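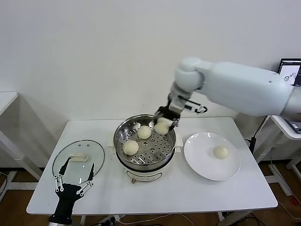 Dastholm teaches robots kitchen work by showing them. By hand, or by remote control, a person drives the arms through the job start to finish, and then again, and again, until there's enough to train on. Steamed buns are the current job. Lid off the pot and flat on the table, bun in the gripper, up over the rim, across to the plate, go back for the next one. Sounds easy. Try it with two metal fingers and a bun that squashes if you look at it wrong.

Who we are

Small shop. Started by Idun Hellström and Sverre Amundsen, who'd both spent too long writing motion scripts for packing lines and were sick of redoing everthing each time a box changed shape. First demo was folding a dish towel. Took all of October, came out crooked, we kept the towel.

Now it's Idun on training, Sverre on hardware, Hedvig Haugland and Aslak Magnusson on the controls doing the actual demos. Jonatan Strömberg answers the phone and the email. If you've written to us and heard nothing, try again after 2 p.m., he's usually out on deliveries before that.

What we do

Customer sends us a task. We set it up on a table, same pots and plates they use, and run it by remote control. Soft food, mostly. Also lids, trays, ladles, things with awkward handles.
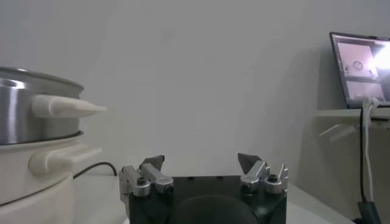 For some jobs remote is overkill and we just take hold of the arm and walk it through. Better for slow stuff, wiping, stirring. Worse for anything with two arms at once, you run out of hands. Hedvig prefers remote for everything and will tell you why if you've got an hour.

Standard package is 63 clean runs per task. Clean means no dropped food, no bumped rim, no long pauses while the operator thinks. Bad runs get saved too, in their own folder. Customers ask for those more than you'd expect.

How a job goes

Call with Jonatan first. Then you ship us your gear or tell us what to buy. Setup takes up to three days, depends on the cabling. Operators practice before anything gets saved. We move the food around between runs so the robot doesn't learn just one spot.

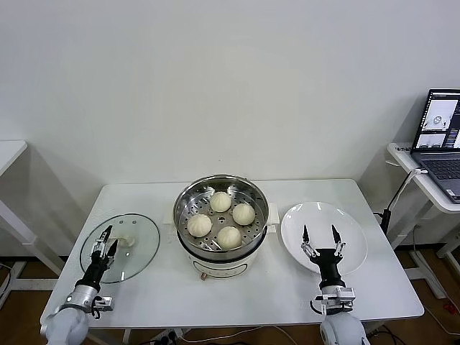

After that Idun trains on it and we send back the data, the trained model and a short write-up of where it still struggles. You're welcome to come try the controls yourself. Most people are bad at it for the first ten minutes, then fine.

Who we work with

Brekier, catering. Conness, school lunches. Tannous came on last, bakery counters, and the bun job grew out of talks with them. No we don't sell robots. We don't do warehouses either, please stop asking. 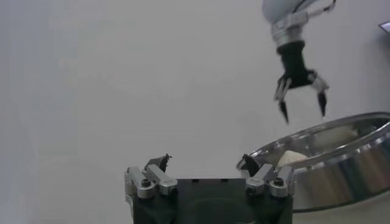

Dastholm Shop Notes, Issue 2

Our newsletter, goes out when Aslak has time to write it. This one covers grip width on soft dough, how we train new operators, and a long complaint about pot handles. Email Jonatan for a copy, back issue too if you want it.

Hiring: one more operator, part time. No robotics background needed. Steady hands, patience, ok with doing the same thing all afternoon. Send a few lines about yourself, dont bother with a cover letter.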